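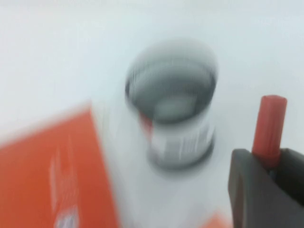 Kanitz teleoperation group
Minutes of the monthly meeting, 4 Jun 2023
Held in the Bralumness workshop room

1. Minutes of the May meeting
Approved with one fix: the leader arm was recalibrated twice, not once.

2. Recording so far
We reached 300 demonstrations on the tabletop set, all driven by hand from the leader arm. Big cheer for this! The newer operators are now moving so smoothly that the playback is a pleasure to watch, and the group agreed the grasps in the last batch are the best we have had.

The wrist view still smears when the arm swings fast. Members looked at several stretches where the print on the packaging can't be read at all. Two opinions: keep them, as the policy will meet blur anyway, or ask operators to slow down near the container. Agreed to keep everything and try a slower approach on the next 9 recordings, then compare.

3. Motaung leader arm
The new grip handle is on and everyone who tried it loved it. You can feel the fingers close now (well, nearly), and small corrections come much more easily. The wrist joint has a little play. Spare screws to be ordered.

4. Kinesthetic teaching
Long and lively discussion. Guiding the arm directly is quicker to learn, but hands and sleeves end up in the overhead view. A side-by-side trial was proposed and warmly supported: same task, 6 people, each doing it both ways. Start positions to be marked with tape.

5. Gamamik logger
Version 2 drops far fewer samples. It still names a file before the operator has said whether to keep the take, so discarded takes leave gaps in the numbering. Left as it is for now. Please do not rename files by hand.

6. Any other business
Request for thinner objects in the set, pens and brushes especially, as they ask so much more of the operator. Agreed with enthusiasm. Bring what you have.
Foot pedal for starting and stopping: carried over.

Actions
Order wrist screws
Tape the start positions
Draft the trial sheet for item 4
Copy the May recordings to the second drive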